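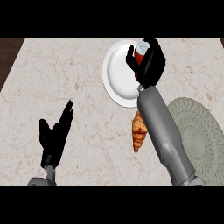
4. Setting Up the Simulated Tabletop Cell

This section covers loading the two-arm counter task in Zandmont, checking both grippers, and saving a start state that Jurkano can replay. It applies to cells with one arm on each side. Single-arm cells are covered in Section 6.

Complete Section 3 (Installing the Arm Models) before you begin. The Daza controller must be running and must show READY for both arms.

4.1 Loading the task

1. Open Zandmont and select File > Load Cell.
2. Select the counter task from the Jundine library. Loading can take several minutes the first time, while the surface textures are built.
3. Check that the object list shows the plate, the placemat, the croissant and the red container with the white top. If an entry is grayed out, its collision model did not load. Select the entry and press Rebuild.
4. Set the controller port to 1357 on both the Zandmont side and the Daza side.
5. Press Connect. Two arm entries appear, LEFT and RIGHT.

Note: If only one arm entry appears, do not press Connect again. Close the session, restart the Daza controller and repeat from step 4. A second connect request leaves a stale arm entry that must be removed by hand.

4.2 Checking the grippers

1. Select LEFT and press Open. Wait for the gripper state to read OPEN.
2. Move the left gripper over bare counter, clear of the plate and the croissant. Leave it there for the rest of this procedure.
3. Select RIGHT and press Open, then move the right gripper to the container.
4. Set grip force to 40 percent and press Close.
5. Raise the container and move it over the plate. Keep it upright. Do not release it.
6. Watch the contact readout for 13 seconds. The value should settle and stay settled.

CAUTION: Do not raise grip force above the default to cure slipping. High force pushes the fingers into the collision model, and the container may be thrown clear when the gripper opens. Correct the finger alignment first (see 4.4).

4.3 Checking forearm clearance

The gripper is usually well clear of the objects when the forearm is not. With the right arm reaching to the plate, the forearm lies between the croissant and the placemat and hides part of each from the overhead view. Contact there is easy to miss on screen — use the contact list, not the view, to decide whether the pose is acceptable.

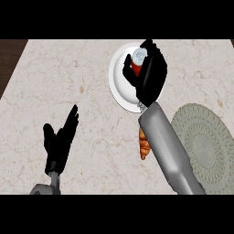 Figure 4-2. Right gripper holding the container over the plate; left gripper open over bare counter.

1. Open View > Contacts.
2. Look for any line that pairs RIGHT FOREARM with an object. There should be none.
3. If the croissant is listed, raise the right elbow in small steps until the line clears.
4. If the placemat is listed, check its height setting before moving the arm. A placemat set too high will report contact with a forearm that is passing over it normally.
5. Press Save Start State. Zandmont writes the arm poses, gripper states and object positions to a single file.

Note: The start state does not store grip force. Enter it again after every reload, or add it to the cell defaults.

4.4 Fault codes

Code 40 — Gripper state unknown. The controller lost the finger position. Open and close the gripper once with nothing in it.

Code 41 — Grip not stable. The contact readout did not settle. Release the container onto the counter, realign the fingers with its sides and repeat 4.2 from step 4.

Any other code at this stage comes from the Daza controller. Look it up in the controller manual.

4.5 Routine care

Rebuild the collision models after each Zandmont update, even when the object list shows no grayed entries. Start states saved before the July release must be opened and saved again before Jurkano will accept them. Keep the old file until the new one has been replayed once from start to finish.

Section revised Thursday, October 19, 2023.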